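Hollmann screwdriver, yellow and black handle: my review after one winter

Reviewed by Edmund Wróbel
Category: Hand tools
Bought from: Pellivmont online store
Price paid: 24 zloty, delivery not included

I wanted to wait with this review until I had used the screwdriver for real work. Many reviews of hand tools are written on the day when the package comes, and then you learn only that the package came. I bought mine before the winter and it is now April, so I think I can say something useful.

First, what I needed. I already had an Ernix screwdriver, quite an old one, with a thick shaft. It is a strong tool and I still keep it, but it doesn't go into narrow places. Our kitchen cabinets have hinges where the adjusting screw sits very deep, and with the Ernix I was always touching the side of the hinge and turning the screw at an angle. Two screws were damaged this way. My wife asked me to stop before there would be more of them.

So I was looking for a cross-head screwdriver with a thin shaft, not too short, and with a handle which I can find easily in a drawer. The Pellivmont store shows 3,300 items when you open the section "hand tools", and the search there is not very good. You cannot choose by the thickness of the shaft. I had to open the pages one by one and read the drawings. I picked the Hollmann because it was one of few which had a drawing at all.

The handle

It is yellow and black and you see it at once between other tools, which for me is a real advantage. My drawer is not in order. With the Ernix I was always taking out the wrong thing first.

The shape is good for a medium hand. My hand is medium, my son's hand is larger, and he says that after a longer job he feels it in the palm. I didn't feel that, except on one evening when I put together a Bistari bookcase from start to end without a break. This was a job with very many screws and I don't think any handle would be pleasant after it. If you have large hands, it would be better to hold it in a store before you buy.

When my fingers are a little oily, the grip becomes worse. It does not slip completely, but I have to press more. I wipe the handle with a cloth and dish soap and then it is again as before.

The shaft

The shaft is silver and thin, and this is the reason why I bought the tool. It enters the kitchen hinges without touching the sides. I adjusted all the doors on one Sunday, and now the two doors above the sink close in one line, for the first time since we live here. I also used it for the cover of the radiator valve, for the battery door of the kitchen scale and for a loose door handle at my mother's apartment.

A thin shaft has also its bad side. With long wood screws in hard wood I can feel that it is not made for this. I didn't bend it, but I was careful, and for the last turns I went back to the Ernix. Please don't use the Hollmann for opening paint cans, I have seen that another reviewer did it and gave one star.

The tip

The tip is magnetic. The magnet is weak, and I would even call it the weakest point of the product. It holds a small screw if you keep the tool horizontal and don't shake it. A screw for the bookcase fell down each time. I had to hold it with two fingers of the other hand until it caught the wood.

On the other hand, the fit in the screw head is very exact. There is almost no play. I looked at the tip with a magnifying glass last week and the edges are still sharp, only the dark color is gone from the points. The product page promises 2,000 screws before the tip gets worn. I cannot check this number and I doubt that anybody has checked it at home. For my use it will be enough for many years.

Working at the table

For small things I prefer to work at a table and not on my knees. A wooden table top is good because a dropped screw doesn't jump so far as on stone or metal. What I noticed with this screwdriver is that it rolls a little. On my own table, which is not perfectly level, it went two times to the floor. The tip survived both falls. Now I put it always across the table and not along it, or I put it against something heavier.

The balance is a little to the back, to the side of the handle. When I hold it loosely and point the shaft forward, I don't have to fight with the weight in front. With the Ernix it is the opposite, the heavy shaft pulls down. For an exact job this makes more difference than I expected.

Delivery and the store

Pellivmont sent it in four days in a cardboard envelope. The tip had a small plastic cap, which I lost the same evening. The invoice had a mistake in my name (they wrote it without the accent), I wrote to them and they corrected it the next morning. No complaints here.

You can also buy a set of six from the same line, but I would not. Two of the sizes I would never use, and the set doesn't have any box, only a piece of foil.

What I liked:
- thin shaft, enters deep hinges
- exact fit in the screw head
- color of the handle, easy to find
- price

What I didn't like:
- weak magnet
- rolls on a table which is not level
- grip is worse with oily fingers

My rating is four stars of five. With a better magnet it would be five.

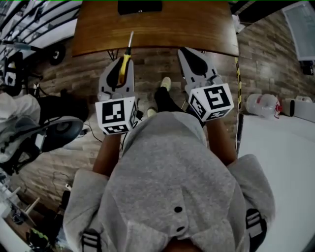
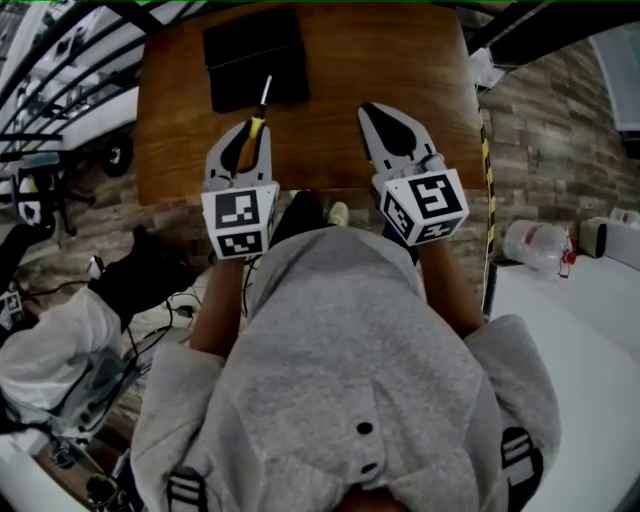
The yellow and black handle and the thin silver shaft, at a wooden table.

Added later: one reader asked me if it is good for electrical work. This version has no insulation on the shaft, so no. Hollmann has a different model for that purpose and I have not tried it.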